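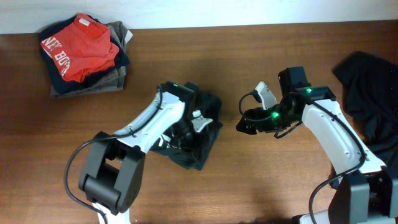 Tuesday, January 14, 2020

So I did it, I went and looked at cars. Plural! I told myself I was only going to look at one, the Plurkell, and get home in time to make soup, and of course I came home at seven with a headache, two brochures and a free keychain.

The old hatchback passed 163 thousand miles back in the fall and she's been making the noise again. It's a sort of whirring hum from the front left that goes away if I turn the wheel a little to the right, so for a couple of weeks I've been driving to work with a slight lean. The shop in Basgate said wheel bearing. They also said struts, and something about a control arm bushing, and by the time they got to the bottom of the page I had quit listening and was thinking about heated seats.

Anyway, the Plurkell. I wanted to love it. I've been reading about it since June, when they first showed the new one, and in the photos it looks low and wide and kind of mean. In person it's taller than I thought and the front end is mostly grille. The salesman was fine, a little heavy on the hand gestures. He let me take it out on the highway by myself, and it is quick, I'll give it that, with a nice shove in the back when you merge. But the screen! Everything is in the screen. I wanted to turn the fan down and I had to go through a menu while a cement truck was sitting on my bumper. And the back window is a slot. I could see a strip of sky and the top half of that truck.

The seats were wonderful though. I keep thinking about the seats.

Then since I was already out that way I stopped at the other place and tried the Hostov wagon, which I'd more or less crossed off because it's a wagon and I'm not sure I'm a wagon person. Well. Maybe I am. You sit down low in it, like in a real car, and there are knobs (knobs!) for the heat and the radio, and I parked it on the first try. It's not fast. Going up the hill by the reservoir I had my foot nearly flat and it was making a lot of noise about it. The sticker says 31 on the highway, which would be a nice change, and the cargo area swallowed my gym bag, the stroller I'm supposed to be returning to my sister and the case of seltzer I moved over just to see. The salesman there thought that was very funny. He carried the seltzer back for me.

The price is the price. They'd give me next to nothing for the hatchback, and I can't blame them with the hum and the dent. I did the payment math in the parking lot on the back of the brochure and then did it again hoping for a different answer. 63 months is a long time to pay for anything. I'd be paying for it in a whole other part of my life.

Oh, and the tires. The Hostov comes on all-seasons and the road up to our place has been glare ice since New Year's, so I'd want a set of winters, and those aren't cheap in that size. I looked it up while the rice was cooking. There's a used set of Kelemens over in the next county, on rims, but the ad has been up so long I don't trust it.

It snowed a bit on the way back, the tiny dry kind that just blows across the road. The hatchback started right up and got me home with the heater going full blast, humming the whole way, and I felt like a traitor. I even patted the dash. Eleven winters she's done with me.

No soup. Rice and eggs, and I ate it standing up with the brochures open on the counter.
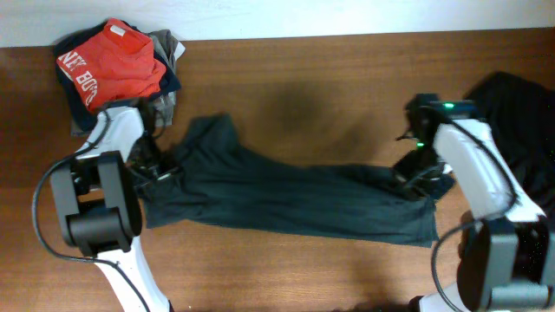

Later, can't sleep

Got up and made a list because it was all going around in my head. Call the Basgate shop and ask what just the bearing would cost, without all the rest of it. Call the insurance and ask about the wagon. Email the guy about the tires, it can't hurt. Find the title, which I'm pretty sure is in the blue folder, wherever the blue folder is.

I also want to drive the Hostov one more time, at night, because the headlights on the last rental I had were terrible and I don't want to find that out in February on the reservoir road. They're open until eight on Thursdays. And I'd like to try the gray one. The one I drove was a red that looked great in the lot and that I think I'd be sick of by summer.

If the bearing is cheap I may just fix it and sit tight until spring. I keep saying that and then I keep picking up the brochure.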